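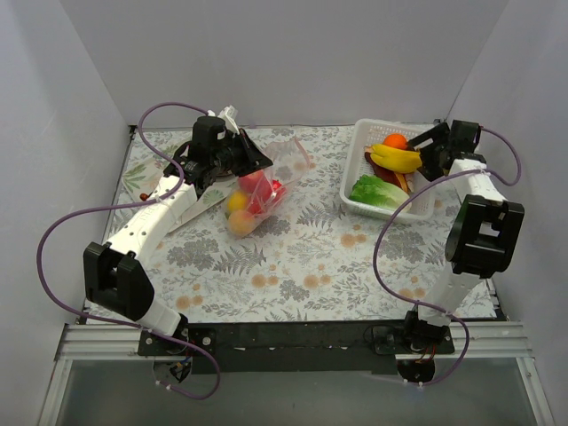
*Figure 1. Both arms over the table, with the bag on the left and the basket on the right.*

## 3. Workspace and mounting

Build log entry 4/1/25, Tiltham shared workshop.

The two arms share one dark mounting plate on an aluminum extrusion rail along the front edge of the table. In the first version each arm had its own clamp, and the spacing between bases drifted during long runs. The single plate removed that error. The walls are plain and pale to keep the lighting even; the printed cloth stays on for all grocery trials.

Cables were left outside the arm segments. Each has a loop above the gripper – enough slack for full wrist rotation. Routing them inside would have meant reprinting the upper segments.

## 4. Grocery task

The left arm works the plastic bag and the right arm works the basket. Control runs on Sivari, our fork of the Kuston motion library. We logged 311 attempts, each with a limit of 40 seconds.

The bag is the harder target. The film folds under the fingers and the contact reading is weak, so the controller often closes too early. Lowering the closing speed by 15 percent helped with the bag but made basket picks slower.

## 5. Open items

- Recalibrate the left wrist after the motor swap
- Recheck plate bolts every 44 attempts
- Add a soft stop where the two work areas overlap
- Port the log format to Rondonuwu before the June review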